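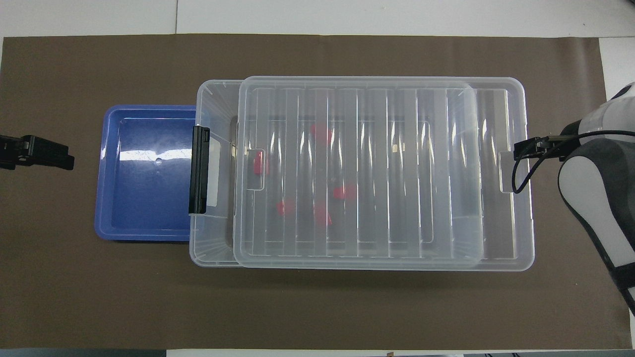
The storage box with its lid pushed to one side, red pieces inside and the blue tray next to it.

Let the Bad Examples Stay

In our field there is a habit that I want to argue against. When a group collects examples for a learning system, the first thing it does afterwards is to clean them. Everything slow is removed. Everything where the arm hesitated, or went to the wrong place and came back, is removed too. What remains is beautiful to watch, and I believe it teaches less than we think.

I work on the Pandale project, where a robot with two arms learns small jobs with boxes, lids and trays. Our collection now has 3906 recorded examples. Last February we looked at one part of it, made in our room in Plikport, and a colleague marked 191 examples as bad. I was asked to confirm the list and delete them. I watched them all, and it took me much longer than I had planned.

Very few were bad in the sense that I understand this word. A cable had pulled the arm in two of them, and those I deleted without regret. In most of the others, the operator did something that a person does every day at home. She closed the fingers too early, opened them, and tried again. She moved a lid too little, saw that it was too little, and moved it more. The job was finished in the end. It was only not elegant.

Consider a clear box with a ribbed lid. For a person this is an easy object. For a camera it is a difficult one, because the ribs shine and the things under them become only spots of color. A system that has seen only perfect movements above such a lid knows one path. When it arrives one finger's width to the side, it is in a situation that it has never met, and it has no idea how to return. The returning was in the examples we wanted to delete.

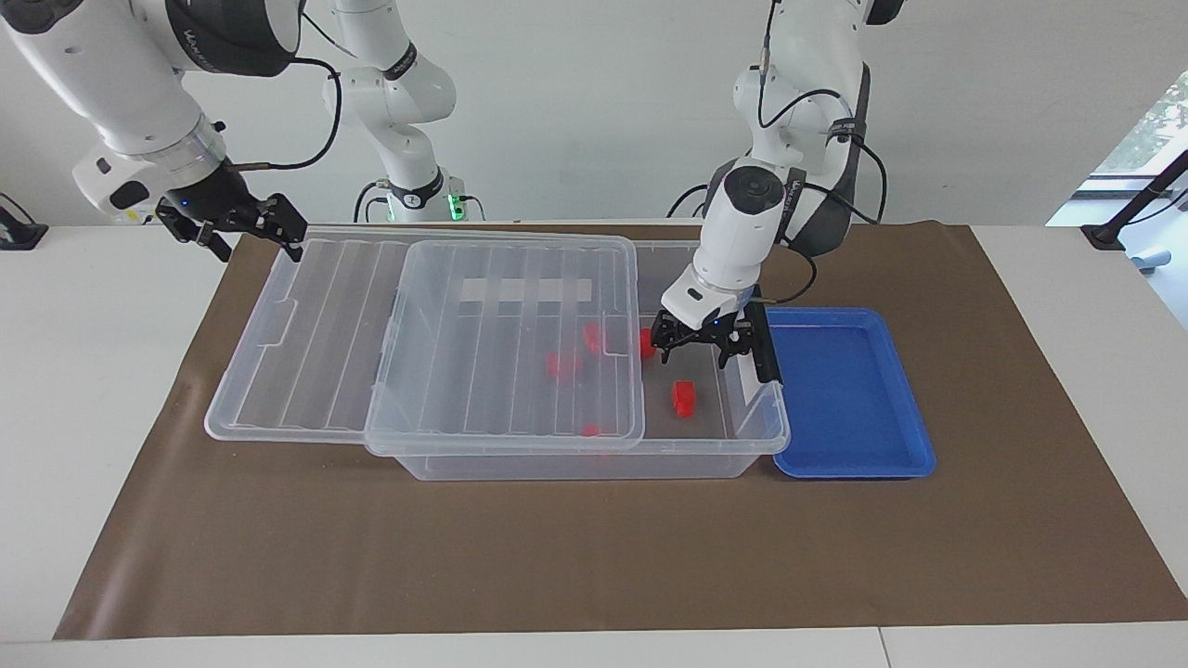

A small block close to the edge of a lid is a good test of this opinion. The fingers have little space there. An operator who is told to be fast and clean will choose the block that lies in the open, and she will choose it every time. After some weeks the collection is full of easy blocks. I don't blame the operators for it. We paid attention to the number of examples per hour, and they gave us the number.

The answer I usually hear is that a system copies what it sees, so if it sees mistakes, it will make mistakes. I take this seriously. With the software we used before, Zundora, I saw an arm learn to wait in the air for no reason, only because one operator liked to rest there. So I don't say that everything must be kept. I say that a mistake with its correction is one thing, a mistake without correction is another, and they should not get the same mark.

Our present rule is simple. The operator adds a short note when she had to try again, and the example stays. We delete only when the equipment failed or the job was left unfinished. The other group in our building, which works on a project called Roman, still cleans in the old way, and we discuss it often over lunch without much progress. They say that my rule makes the training longer. It does, and I would accept even more hours for an arm that can find its way back to the box.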